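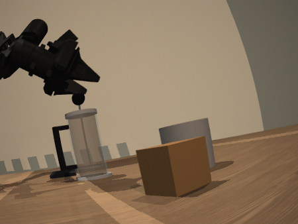 Turning a small video game into a web cartoon starts with choosing what to leave out. A game can have hundreds of items in it because the player has time to look at them. A cartoon episode of 90 seconds can use maybe five. Go through your item list and keep the props with a shape people know at a glance. A clear French press on a brown tabletop tells the viewer where the coffee is and that somebody may want some. A plain orange-brown block next to it could be anything, so a character would have to pick it up or talk about it before it meant much.

These steps are the ones we used for the Merari shorts. Merari is a puzzle game with very little dialogue, so most of this should work for other games that don't have much story.

What you need

The original game files or your own captures
A script, even a short one
Any editor that lets you lock a frame rate
A spreadsheet

Step 1. Write down the one thing the player does

Put it in a single line. In Merari you move water from room to room. Every episode has to contain that action at least once, or people who know the game will wonder why it has the name. The action doesn't need to be the point of the episode. In our third short it takes up nine seconds near the end.

Step 2. Give the player character a want

Most player characters want whatever the player wants. That won't carry a cartoon. Nighat Paracha wrote our scripts and gave Tasutell, the little plumber, a dislike of stairs. It was enough for six episodes.

Step 3. Sort your assets

We had 833 models and sprites in the game folder. Make one row for each and mark it keep, redraw or skip. Anything made to be seen from above will usually need a redraw when you bring the camera down to eye level. We kept 49.

Do this before the storyboard. We did it after, and had to redo two boards.

Step 4. Board the episode

Draw one panel per shot and keep it rough. Try to stay under 30 shots for an episode this long. Put the dialogue under each panel and read it out loud with a timer running.

Step 5. Record a scratch track

Use your own voice on a phone. Lleucu Gethin did all of ours in one evening, and two of her lines stayed in the final mix. Cut the board panels to the scratch track and watch the whole thing through before you animate anything. If a joke needs a second viewing, fix it now.

Step 6. Animate and export

Pick 12 or 24 frames per second and lock it. Game captures often run at 60, so convert them first. Mixed rates cause a stutter in pans that is hard to remove later.

Export one version with music and one without. You will need the second for any dubbed release.

Step 7. Check the rights

If you worked with a publisher, read the contract for the words "derivative" and "audiovisual" - both matter. Licensed music in the game is often not cleared for video. We replaced two tracks for this reason.

Put the first episode up as unlisted and send it to a few players before you set a release day. Ours go out on Thursday.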